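# Cleaning out an old desktop without making it worse

The desktop under my desk has been sucking in dog hair since before I had the dog. If yours sounds like a leaf blower every time you open a spreadsheet, set aside a Saturday morning and work through these. They're written for the plain office tower, the sort sold by the pallet, with a metal case and no colored lights.

**Shut it down properly, then pull the cord.** Hold the power button in for 7 seconds afterward to drain what's left in the board. Take off every other cable too. I once left the network cable in and brought the router along for the trip.

**Take a picture of the back before you unplug anything.** You won't remember which of the two identical holes had the speaker in it.

**Lay the tower on its side, opening up.** Working on one that's standing means every screw you drop goes straight to the bottom and under something. Lying down, it just goes under something. A bench with gaps in the top is fine for the case and terrible for the screws, so put those in a muffin tin. My brother-in-law, Uwe Brandes, uses an egg carton and is smug about it.

**Touch bare metal on the case before you touch anything green.** Do it again whenever you've wandered off for coffee. Wool sweaters stay in the closet for the day.

## Dust first

Carry the case outside or into the garage. Canned air works, in short bursts, with the can upright. Hold any fan still with a finger while you blow on it. Spinning it up like a pinwheel is a lot of fun and not good for it. A soft paintbrush, a clean one, gets the felt out of the corners and from between the fins of the little heatsinks.

Skip the household vacuum. It builds up static, and it has a real appetite for small plastic clips.

The power supply stays shut. Brush the vents, blow through them, leave the lid alone. All that tiny print on the label is there for people like me, who own a screwdriver and think that's a qualification.

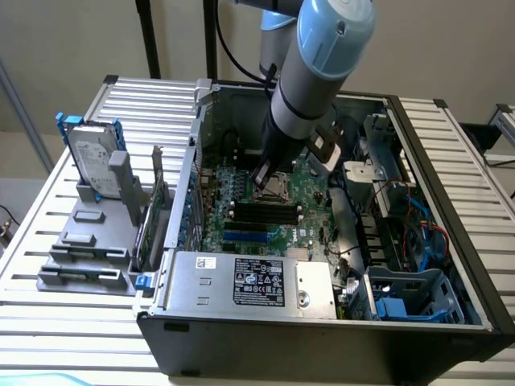
## The cooler and the goo

If the fan still roars after a good dusting, the paste between the cooler and the processor may have dried out. You loosen the cooler's screws a little at a time, crossing from corner to corner, and then twist it gently before lifting. Yanking straight up is how Chun-hung Su got his whole processor out of its socket, stuck to the bottom of the cooler like gum on a shoe.

Wipe off the old paste with a coffee filter and rubbing alcohol. Coffee filters don't shed, and you have 200 of them in the cupboard already. New paste goes on as a blob the size of a small pea. People argue about the shape of the blob at great length online. Let them.

With the cooler off, keep hands, sleeves and brushes away from the socket. On many boards the contacts are fine little springs, and a bent one will cost you more than the computer did.

## Memory sticks

The slots have latches at the ends. Push them outward and the stick pops up by itself. Hold it by its edges and note which slot it came from. Going back in, line up the notch and press until the latches close. It takes more push than feels polite.

If the machine won't start after all this and only beeps at you, a stick that isn't all the way in is the first thing to check. The second is the plug in the wall.

## Putting it back

- Colored plastic latches and levers are usually the maker's hint that you can move that part without tools. Try the lever before you try the pliers.
- Tuck loose wires away from the fans. A twist tie from a bread bag does the job.
- Run it for 17 minutes with the side off and listen. Once the panel's on, a wire ticking against a fan is much harder to find.
- One screw left over is normal. If you've got 9, go back in.

Do it again in October, when the dog has finished shedding and the heat hasn't come on yet. Put the tower on a low shelf this time. The carpet is where it all came from.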